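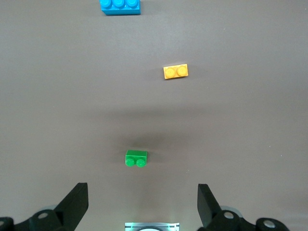
Wrist cam view, jaws open, green brick next in line

benchtop_bushra
Big update on the brick sorter! For anyone new, I'm Bushra Rizvi, and this is the arm Shagufta and I have been putting together on the back bench at Prurora since June. We got the wrist camera talking to the arm on Saturday and I have been grinning ever since. The goal is simple: tip some LEGO on the table, have the arm pick the pieces up one at a time and drop them in a tray by color.

Color is the easy bit. Blue and green come through strong. What I'm stuck on is pieces on their side, like the green one there with its studs facing the gripper. My matcher was built from 559 snapshots and nearly all of them are studs up, so it has no clue.

marlow_k
Love this thread. Why match shapes at all if you only sort by color? Find a blob, find its long side, close the jaws across the short side. Done in an evening.

benchtop_bushra
Because I want to sort by size later! And a thin plate needs the jaws much lower than a brick does. If I treat the yellow one like the green one I'll close on air.

marlow_k
So go low every time. The table is flat.

judton_pete
Disagree with marlow. Go low every time and one day your table is 2 mm higher than you think and there goes a fingertip. Ask me how many I printed at Judton last winter.

shagufta_b
Shagufta Bajwa here, the other half of the build. I'm with Pete on the height. We set the floor with a feeler gauge and I'd like to keep a gap there. Also, Bushra, take more side-on snapshots before you rewrite everything. It's one rainy afternoon.

benchtop_bushra
OK OK, more snapshots! I can get to 1,136 without too much pain if I let the arm move itself between shots. The other thing on my list is the background. I want to subtract the bare table so that only the pieces are left,
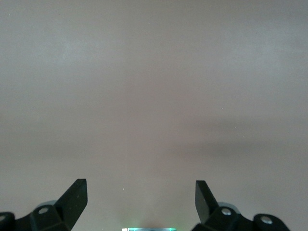 and my first try used one fixed brightness cutoff for everything. Bad plan. The gray changes from one part of the view to another, with a soft dark band over on the right, and my cutoff of 44 kept calling that band a part. Dust specks get picked up too, but a minimum size should take care of those.

judton_pete
Store a blank shot for each pose and subtract that. And mask off the fingers while you're at it.

marlow_k
Or work in hue and ignore brightness. A shadow on gray is still gray. I stand by the easy way :)

shagufta_b
Hue gets noisy on gray, I tried it. Pete's way first, then yours if it flops?

benchtop_bushra
Deal. I'll do both and post the numbers – might be a week, the bench is booked most evenings.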